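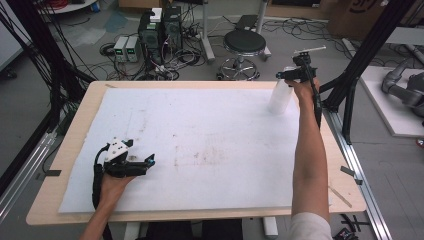
One member asked whether runners new to the winter marathon group would be expected to complete a long run every weekend, and stated that last season's schedule had left several of them too tired for the midweek sessions. The Chair replied that the matter would be taken under item 2.

Cleronach Road Runners
Minutes of the Training Meeting, 11 August 2019

1. Minutes of the previous meeting
The minutes were approved without amendment.

2. Winter marathon schedule
The Head Coach presented a draft schedule of 17 weeks. Long runs would increase over three weeks and drop back in the fourth. Following the member's question, it was agreed that new runners may replace every second long run with an easy run of 10 miles. The revised draft was adopted, with one vote against.

3. Tuesday track sessions
The lease on the Vunero track ends in January. The Secretary reported that the owners had offered renewal on the same terms, except that the lights will be turned off half an hour earlier. Members preferred an earlier start to a shorter session. The Secretary was asked to confirm the new start time in writing.

4. Tamuno Half-Marathon
Entries from the club stood at 59. Pace groups will be led by runners who have finished the course before. The request for a second water table on the hill was referred to the race director.

5. Finance
The balance of the training account was reported as $878. Purchase of replacement stopwatches was approved. The quote for new cones was held over.

6. Other business
The trail at Skurkoseck remains closed north of the footbridge. Group runs will use the lower loop until further notice. A member asked that route maps be posted the evening before each run. Agreed.

The meeting was adjourned at 8:40 p.m.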